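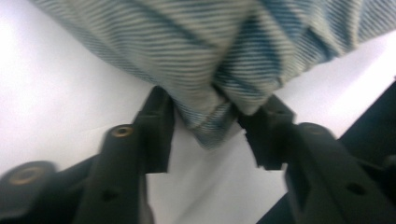

Figura 1. Tela de rayas azules y crema, con el borde inferior ondulado.

Reutilización textil doméstica en el barrio de Urnura
Trabajo final de la asignatura Consumo y Territorio
Junio de 2020

1. Planteamiento

El trabajo estudia qué hacen los hogares de Urnura con la ropa que dejan de usar. Partimos de una pregunta sencilla: si las prendas salen de casa o se quedan en ella con otra función. La bibliografía consultada se ocupa sobre todo de los contenedores de recogida, y dice poco de lo que ocurre antes, en los armarios y en los cajones.

2. Método

Repartimos 619 cuestionarios en los portales de Urnura y en dos calles de la zona de Clinero. Recogimos 400 válidos. Los demás llegaron en blanco, incompletos o no llegaron. El cuestionario tenía 5 preguntas cerradas y un espacio libre para comentarios. En la primera versión, la pregunta tercera mezclaba «regalar» y «donar», así que la cambiamos antes del reparto.

En los 400 hogares se declararon unas 2360 prendas retiradas del uso durante el último año. La cifra depende de la memoria de quien responde y debe leerse con cautela. Es probable que la ropa interior y los calcetines estén infradeclarados.

3. Resultados

El destino más citado es la entrega a familiares o vecinos, sobre todo en la ropa infantil. Le sigue el contenedor. La venta de segunda mano aparece poco, y casi siempre en hogares de Clinero, donde está el mercadillo de Donati.

La transformación en casa —trapos, fundas, remiendos— es más frecuente de lo que esperábamos. El algodón fino acaba en trapos de limpieza. Con el vaquero pasa otra cosa: se guarda. Varias respuestas mencionan pantalones conservados durante años «por si hacen falta parches».
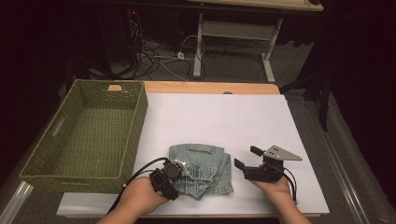

Figura 2. Prenda vaquera azul claro y cesta verde.

En los comentarios libres se repite la falta de máquina de coser. También se repite la falta de espacio: la bolsa de ropa apartada molesta en el pasillo y termina bajando a la calle sin que se revise su contenido.

4. Discusión

Los datos no permiten comparar barrios, porque la muestra de Clinero es pequeña. Sí muestran que el contenedor recibe solo una parte de la ropa retirada. El taller municipal de Greltimley, abierto en octubre, aparece en muy pocas respuestas; puede que el horario de mañana influya, pero no lo preguntamos.

5. Limitaciones

No pesamos las prendas ni separamos las fibras. Tampoco preguntamos por la edad de quien contestaba, un dato que habría ayudado a interpretar las respuestas sobre costura. Para una segunda fase proponemos entrevistas breves en los hogares y un registro mensual de salidas de ropa.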